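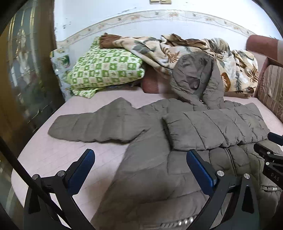 Tudur Gwilliam
12 January 2019

Quick notes from the Dal Bello cellars at Clumamton, typing on the train so excuse spelling.

Got there late, missed the welcome. Tour led by Gerardo Agbayani, cellar hand turned winemaker – knows every barrel, talks fast. 300 barrels, mostly old oak. Very cold down there. Then the press room, a bit dull in winter, come in August if you want to see it busy.

Tasted six. The white was thin. Best by far the 2000 red, plums, bit of leather, still plenty of life in it. Wanted a second glass, didnt get one. Bread and hard cheese on the side, good.

Tickets 26 pounds, fair I thought. Shop closes early – buy before the tasting, not after. Bus back from Rirnden was late agian.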